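Linen or percale for a hot sleeper?
Bedding and Soft Furnishings > Sheets

ishbel_p
Posted in May, 7:12 am

Morning all! I've finally worn through my old cotton sheets (you could read a newspaper through the middle) and I'm treating myself. I sleep very hot, I live at the top of a house that holds the heat, and I can't decide between washed linen and a crisp percale. Someone at work swears by the Brimevach linen, my sister swears by Dusen percale and they both go on at length. I iron nothing, ever. What would you buy?

Ishbel Purves

FergusPollock
Reply 1

Linen, and don't look back! I've had mine on the bed for two summers and I still get a little thrill getting in. It feels a bit like a clean tea towel for the first month, I'll grant you, then it softens up beautifully. Wash at 40, shake it out hard, line dry if you've got a line. Mine's the Brimevach in oatmeal, 12 washes before it stopped shedding fluff in the machine.

jeanie_leckie
Reply 2

Going to disagree with Fergus, and cheerfully. I tried linen for a whole year and never got on with it. It bunched up under me and I woke with creases printed on my arm. Percale is cool, smooth and flat, and it dries in an afternoon. Look for 100% cotton and ignore the big thread counts – past 300 I think you're paying for the number on the packet, and the really dense ones feel stuffy to me.

Colour matters as well if you don't iron. Stark white shows every rumple, whereas a soft green is very forgiving.
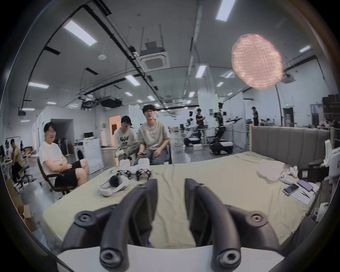 Do you need to iron percale? Only if you like it hotel-flat; taken out of the machine promptly and hung up damp, it's perfectly good enough to sleep on.

EugeniuszP
Reply 3

Jeanie, I like the green! It goes well with a grey headboard. I've been dithering over a green for our spare room and that's nudged me along.

On the actual question I'm with you on percale but not on the thread count. My Ngcobo set is well over 300 and it's the coolest thing I own. The weave makes more difference than the number, in my view. Sateen is the one to avoid if you run hot, lovely and silky and like sleeping in a bag.

FergusPollock
Reply 4

Bunched up under you? Was the fitted sheet deep enough, Jeanie? Linen has next to no stretch, so if you've got a topper on you want to go up a depth.

jeanie_leckie
Reply 5

Hm. We did have a topper on at the time. I'm still not buying it again!

rehema.makori
Reply 6

Can I put in a word for mixing them? I've got a percale fitted sheet and a linen duvet cover and it's the best of both – smooth underneath, airy on top. The duvet cover was a Jandari second with a wonky button, half price.

Whatever you pick, Ishbel, skip the fabric softener. It leaves a coating and they never feel as fresh afterwards.

ishbel_p
Reply 7

Oh, you lot are brilliant. I hadn't even thought of mixing! Rehema, do the two shrink differently? And did you wash before first use?

rehema.makori
Reply 8

Yes, wash first, both of them. The linen came up a touch shorter and the percale hardly changed. As it's a duvet cover it doesn't matter much, just buy it a bit roomy.

ishbel_p
Reply 9

Sold. Percale fitted sheet ordered in green, and I'm going to stalk the seconds page for a linen cover. Fergus, I'll report back on the fluff.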